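Do Tipster Services Beat Random Picks? A Student Project on Greyhound Betting

Tiago Calado and Carmela Testa
Last updated: September 21, 2020
2 comments | 40 shares

Why we picked this

Tipster services for greyhound racing charge a monthly fee and promise a profit. Two of them, Julo and Drosska, put a running total of winnings on their front page. We doubted both totals from the start, and we should say so, because a report on betting tips ought to admit what its authors expected to find.

Our question was narrow. If you put the same stake on every dog a service named, would you finish ahead of a person who picked a dog in each race at random?

What we did

We started in January and followed evening races at the Skellard track. A race went into the sample only if both services had sent a tip before the traps opened. That left 126 races. Cyprian Szczepańska wrote the short program that made the random picks, and Dennis Lightfoot, our advisor, asked us to run it before each meeting so we couldn't pick a flattering run afterward.

All bets were on paper. We used the starting price, since the early prices the services quote in their own records were often gone by the time the message reached us. Julo calls this "price movement." We call it a price you can't get. 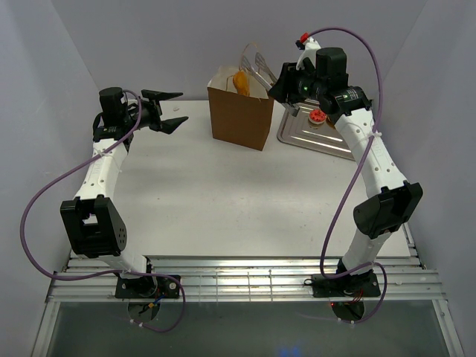
Results

Every method lost. On level stakes of 40 dollars a race, Drosska did worst, finishing 3425 dollars... on the sheet, in the red. Julo lost less than that, and the random picks landed between the two. Julo's supporters could claim a win here. We wouldn't. A couple of long-priced dogs made most of the difference, and without them Julo slides below the random picks.

The services' own pages showed a profit for the same months. Part of the gap comes from the early prices. Part of it we can't explain, unless tips were dropped from the record after they lost. We have no proof of that and didn't keep screenshots early enough to check.

Problems with our work

One track is a small base for any big claim. Witold Szczepańska, who read a draft, also pointed out that starting prices are harsh on anyone who bets early with care. He's right, but the people buying these tips mostly don't.

We left out a third service, Tolentino, because its tips kept arriving after the race had started. Anyone repeating this should save every tip page on the day and use a second track.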